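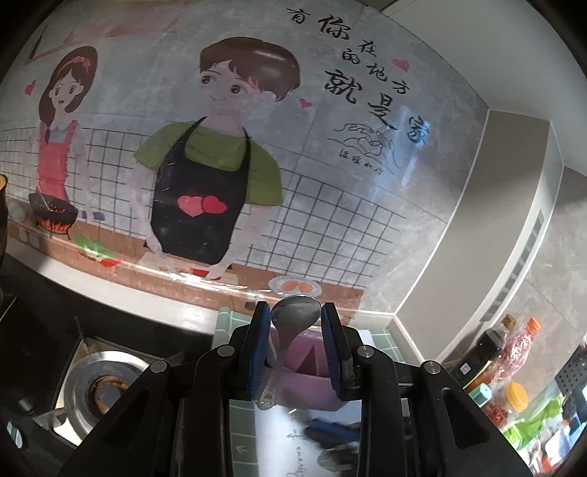
# Finger pads on the hand-held gripper, Durkon vs. Kenine, first full go

Thu 9 May, Tarawneh workshop, kitchen corner

I meant to start this on the arm, but the arm controller is still out of its cabinet waiting for a fan, and I'd sooner spend a morning learning something by hand than spend it looking at an empty slot. So everything in this entry was done with the hand-held gripper, and the arm gets its turn once the Plomero people have finished with their wiring. (Imad, if you're reading this on Monday, the fan is on your shelf, not mine!)

What I want to know is plain enough. We have two makes of finger pad that fit the same tips, the Durkon and the Kenine, and we keep choosing between them by whichever one happens to be in the drawer. The Durkon is the softer of the two and gives a good deal when you squeeze. The Kenine is stiffer and you can feel the object through it, or I can, anyway. Imad says I'm imagining that, and he may be right, but I did most of my sorting of the spoons by feel and I'll stand by it for now.

The metal spoon went first. It's my favorite awkward object: smooth, thin where you want to hold it, and happy to spin around its own length if the two pads don't meet it squarely. Bowl up, with the ribbed blue pads closed on it from both sides, it's also a nice quick check of whether the linkage is closing evenly, and I would recommend that to anyone who has just changed a fingertip. If one side gets there first you'll feel the spoon lean before you see it.

Notes from the spoon, more or less in the order I scribbled them:

- Durkon held the spoon with less squeeze than I expected. I could ease off on the trigger quite a bit before it began to turn.
- Durkon was worse at letting go. The spoon stuck to one pad for a moment and then dropped at an angle, and I had to go around again to pick it up.
- Kenine wanted a firmer hand but let go cleanly every time. I like that more than I thought I would.
- Both are hopeless if you take the handle right at the end with the little holes in it. I don't think that's the pads' fault.
- Wiping the pads with alcohol between turns made a difference to the Durkon and none I could notice to the Kenine.

After that I stopped for tea and let the pads sit for 30 minutes, on the theory that the soft one needs time to come back to its shape after a long squeeze. I'm glad I did. The Durkon had a visible dent from the spoon handle when I took it off, and most of it had gone by the time I came back. Something to remember if we ever leave the gripper closed on a thing overnight — which I believe we did twice last July, and I have a fair idea who it was, and it was me.

Second half of the morning was utensils with darker, thicker handles. These are much kinder. There's more to close on, and the fingers don't need to be so exactly lined up with each other, so I let myself come in over the counter from less careful angles and worked closer to the stove. I wanted to see how much the head of the thing would swing about on the way there.

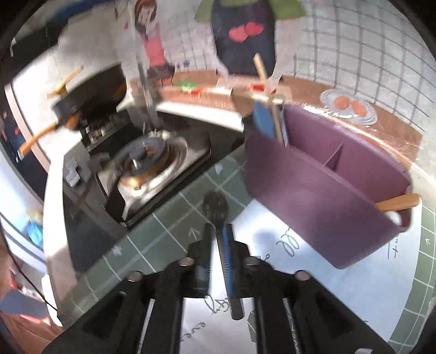 **Raed Haddadin**
Gripper bench, Tarawneh workshop

The swing is where I changed my mind about the Durkon. On the spoon I had it a little ahead, release troubles and all, but with a heavier head out past the fingertips the soft pad lets the whole utensil nod up and down as you move, and you end up chasing it with your wrist. My wrist can do that. I very much doubt the arm will, with the controller settings we have now, and I'd hate for us to spend a week tuning out a wobble that was in the rubber all along. The Kenine nodded a bit too when I was rough with it, though it settled quickly.

The view from the gripper camera is good enough to judge this from, by the way, and I'd been worried about that. With the fingers coming up from the bottom you can follow the head of the utensil the whole way to the burner. The purple container with its divider stays in sight on the right as well, so you can plan the next pick while you're still finishing the last one. What I don't love is the shine off the wall behind the counter. At some angles the bright streaks landed across the mural, and the rim of the bowl is bright too, so I lost the edge of it for a moment here and there on the monitor. A small thing, and maybe only a matter of where we stand. Imad thinks a slightly shorter exposure would fix it and I've promised to let him try before I start moving lamps.

One thing I owe the Durkon in fairness: my set is older. The Kenine pads came out of a fresh bag, and the Durkon ones have been on and off these tips since the winter. The life test we wrote down for ourselves is 1000 open-and-close cycles on the bench jig, and neither make has been through it. Imad has offered to run it if I print him a second spoon clamp, and I said yes before asking how long the print takes.

Left to do:

- New Durkon pads on, repeat the spoon and the thick handles the same day, same person holding.
- Same again with Imad holding, so we know how much of this is my hand.
- Mark the backs of the pads. I mixed them up once already and had to squeeze each one to tell.
- Both makes on the arm when the controller is back, starting with the Kenine.

Kenine pads are on the gripper as I leave it. Durkon pads are in the tin with the spare pivot screws, left-hand drawer, and the alcohol bottle needs filling.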